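Room 12, four in the morning

She'd asked for the quiet side of the building. Clirombridge in October, all of it was quiet. Bus from Lukport three hours late, the desk dark, a key left in an envelope.

Couldn't sleep. So — the little round table in the corner, the phone. 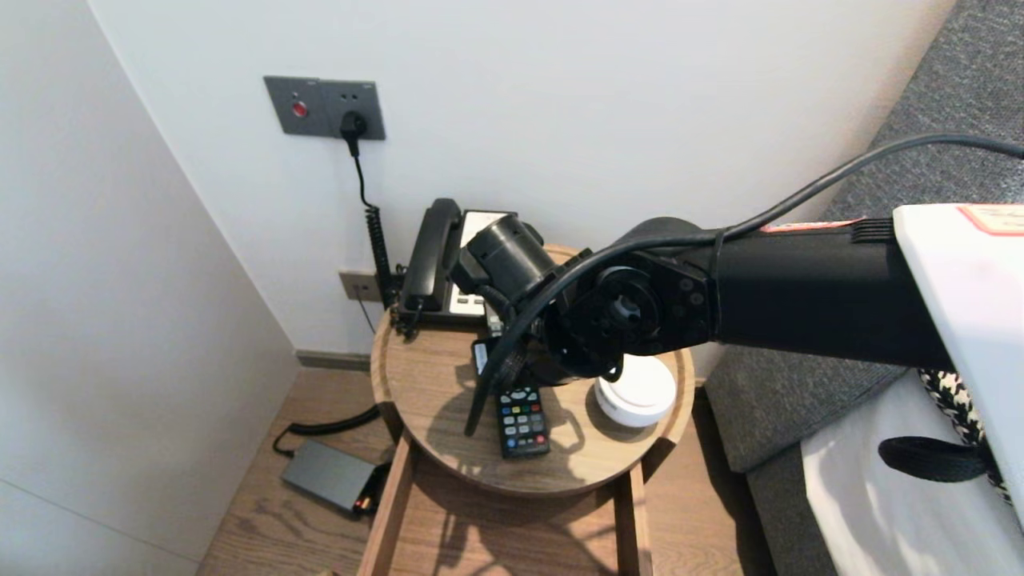
The corner table, with the phone and the remote.

An old phone, with a cord. She hadn't held one since her gran's place in Sauerland. Picked it up. Dial tone, steady as a fridge.

The number was on the back of the envelope. 3262, nothing else, blue pen. Not her writing. She tried it anyway.

Three rings. Then a man's voice, tired, very polite.

"Clerker night line. Which room?"

"Twelve."

"And is the white one still on the table?"

She looked. Small round thing, white. She'd taken it for a mint tin, or somthing for the telly.

"Yes."

"Don't move it till I ring back."

Click. She sat on the bed with her coat on. Watched the table. The pipes knocked, a truck went by out on the road, then nothing for ages.

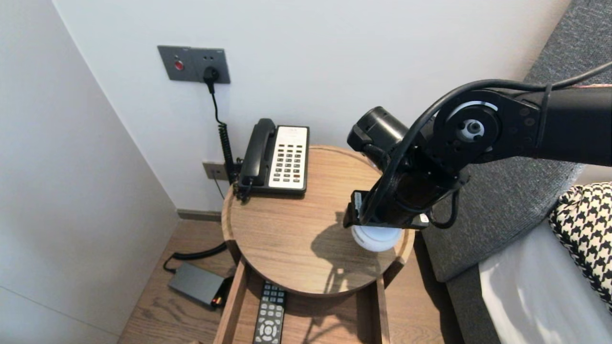
Twenty past four it rang. She let it go twice, she didn't want to seem keen.

"Room 349 has theirs too," he said. "So that's both."

There was no room 349. The place had two floors, she'd climbed them both lookng for her door.

"Both what?" she said.

But he was already talking to someone else.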